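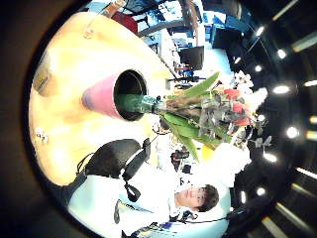

Kiratach Orchid Feed – 28 sachets

I started mixing this feed for my own windowsill, and nine years later I'm still at it, only now there's a little shop in Plornton attached! If you've got an orchid that was a present and you're scared of killing it (I was), this is the one I'd hand you.

Each sachet makes up 2 litres. Tip it into tepid water, give it a good stir and water the pot over the sink until it runs out of the bottom. Let it drain before you put it back in its cover pot – orchids hate sitting in a puddle. I feed mine every other week while they're growing, then drop to once a month from October.

What you get
28 paper sachets in a card box
A measuring jug lid that fits the Lacson watering can (sold separately)
My feeding chart, new version 4/4/23

Please don't double up to hurry the flowers along. I tried it once and scorched the roots on a lovely white one, and it sulked for nearly 5 months.

Delivery
Posted from Plornton, or collect free from our stall at Letton market. The box goes through a normal letterbox. Keep the sachets somewhere dry, well away from children and pets.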